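Chapter 4
Gathering Examples

In this chapter
What counts as one example
Hand-held grippers and why we start with them
Setting up the table
Starting, stopping, throwing away
Labels and the log sheet
Exercises are at the end, do 4.1 before the lab session.

Chapter 3 left us with a model and nothing to feed it. Fine. Now the feeding. Most of the hours in a project like this go here, and most of the mistakes too, so read with a pencil.

First a definition. An example (also called an episode or a demo, the three words mean the same in this book) is one attempt at one task, start to finish, with everything recorded along the way: pictures, the position of the hand, how wide the fingers are. One attempt. Two attempts in one file is a bad file.

The task for this chapter is small. Move a household object from one marked pose to another. We picked it because a beginner can do it in under a minute and because it goes wrong in interesting ways. Slips, bad angles, a cord that pulls back.

You will not drive a robot arm for this. You hold the gripper yourself, one in each hand when the task needs two, and your own arms do the moving. Faster to learn, cheaper, and no emergency stop to worry about. The price is paid later, in Chapter 7, when the arm has to reach the places your wrist reached so easily.

Before each example, open the fingers all the way and hold still over the table for a slow count of two. This gives the software a clean zero for finger width. Skip it and the widths drift.

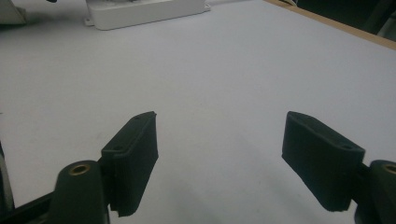
Then begin the motion. Don't rush it, but don't creep either. Students who know they are being recorded tend to slow down to half speed, and the model will learn half speed. Move the way you would move if the plant was waiting on you. Pauses are worse than slowness. A pause in the middle of a reach teaches the system that reaching includes stopping, and it will stop there, every time, and you'll spend a Thursday wondering why.

How many examples? Depends. The Petek set used in the later chapters has 2000. The lab set you will make has 149, which is enough to see something learn, not enough to trust it. Sorin Hoxha, who ran the first Petek sessions, kept operators to 16 examples before a break. After that the hands get lazy and the data gets samey. We keep his number.

Variety next. Change the starting pose between examples. Not a little, a lot: turn the object, slide it to the far side, swap which hand goes first. A set where the object always lies the same way produces a model that works beautifully on that one angle. Rulen, the practice kit for this book, has nine start poses printed on a card. Use all nine, then make up your own.

Things with cords deserve a word. The cord is part of the task weather you want it or not. It has weight, it drags, it swings the object round when you lift. Leave it on for the main set. Tuck it away for the warm up examples only, and note which is which.

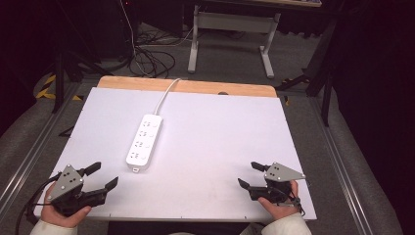 Figure 4.2 Two hand-held grippers and a power strip on the white board. Note the diagonal pose and the cord running off over the far edge.

What to throw away. Dropped objects, if you did not recover. Files with a second person's hand in them. Anything where you talked yourself into it being "close enough". Keep the drops you did recover from, mark them R on the log sheet, they are worth a good deal and Section 4.5 comes back to them.

The log sheet itself: example number, operator, start pose, cord on or off, kept or tossed, one line of notes. Fill it in straight after each example. Not at the end of the session. By then you will be be guessing.

A word on tools. Skano writes the files and Plastalis plays them back; both are set up in Appendix B. If you use something else, check that pictures and finger widths carry the same clock before you record anything. We lost a whole June to that.

4.1 What Counts as One Example

Start with the edges. When does an attempt begin?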